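Drostgate town council race, who's actually winning this thing?

pledance_pete
Posted Sunday, August 3, 2025
So the Avemlow seat came down to 240 votes last time and I swear half my street still doesn't know there's an election in September. Anybody been to a candidate night yet? I'm leaning Zervas but could be talked out of it.

tannerroad_mom
I went to the one at the library. Myrto Zervas was good on the storm drains (she'd clearly walked the ditches on Tanner Road!) but got kind of mushy when people asked how she'd pay for it. Vlachopoulos had numbers.

gus_o
He had numbers, sure. He's been on the council 14 years and the underpass still floods every time it drizzles. I don't need more numbers from Rafail.

tannerroad_mom
The underpass is county, Gus. We've been over this.

gus_o
Then he should've yelled at the county.

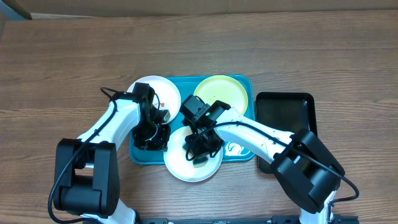

lindy_k
Turnout is what decides this one, and I keep saying it. Only 1,287 people voted in our precinct last time and most of them were my age or older. We had a few neighbors over to talk about it, and it got loud. One neighbor is voting Zervas, one is voting Vlachopoulos, and the third didn't know you can vote early at the Pledance fire hall. So please tell people about the fire hall!

pledance_pete
Wait, is early voting one week or 2?

lindy_k
Two. Closed Sundays though.

gus_o
Still not voting for him.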